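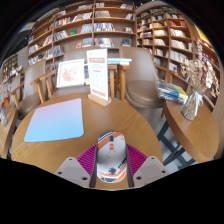 Page last changed: November 2019

About Clurkwood

Clurkwood writes and maintains working rules for people who record everyday handling tasks with hand-held grippers. The recordings are used to train robots that will later work in shops, offices and homes. Our office is at 1101 Salminen Street, Bustton, and the rules we publish are open to any group that wishes to adopt them.

We were founded by Jaxon Lavoie after several years of field work in which each team kept its own habits. One team reset its objects after every attempt, another only at the end of the day, and the results could not be compared. The first edition of the Clurkwood Rules addressed that single point. The current edition also deals with consent, choice of site, care of property and the treatment of failed attempts.

What the rules ask of a team

Written permission is obtained from the site before any equipment is brought in. The person who signs must be told which areas will appear in the recordings and how long the files will be kept.

Tasks are carried out on the furniture the site already has. Shelves, signs, flowers and other items in the background are left as they stand, unless the site asks for them to be moved.

An object is held only as firmly as the task requires. Finger pads are inspected at the start of each session, and after every 500 grasps in any case. A pad with a torn or flattened rib is replaced before work continues.

Failed attempts are kept and marked as such. A team may not delete a recording on the ground that the operator performed poorly. 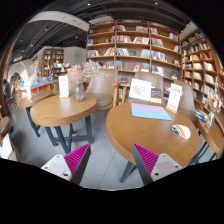

By Nadja Ammann, Head of Field Practice

Public interiors receive particular attention in our work. A bookstore café has round tables, narrow gaps between chairs and people who have come in for other reasons. Section 2 of the rules therefore requires that walkways remain clear and that a second team member stay with the operator at all times. Where a visitor may be recognized, the recording is set aside for review – it is not passed on until that review is complete.

Everyday objects are preferred to purpose-made test pieces. A computer mouse on a mouse pad is a sound choice for a first exercise: its sides curve, it slides easily, and the pad gives a clear area in which to set it down.

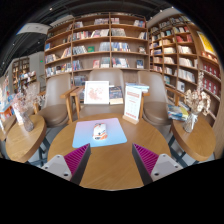
The starting position is noted before the first attempt and restored after each one. Operators approach from the near side of the table, pause with the fingers open, and close them only when both are level with the object. Haste at this stage accounts for most of the corrections our reviewers request.

Training and review

New operators train at our Skutby site under a senior colleague. Reviews of outside teams are carried out on request, and a written report is sent to the team and to the host site. Our reviewers have examined 1375 sessions to date.

Proposals for changes to the rules may be sent to Nadja Ammann at the Bustton office. Please give the section number and the wording you suggest.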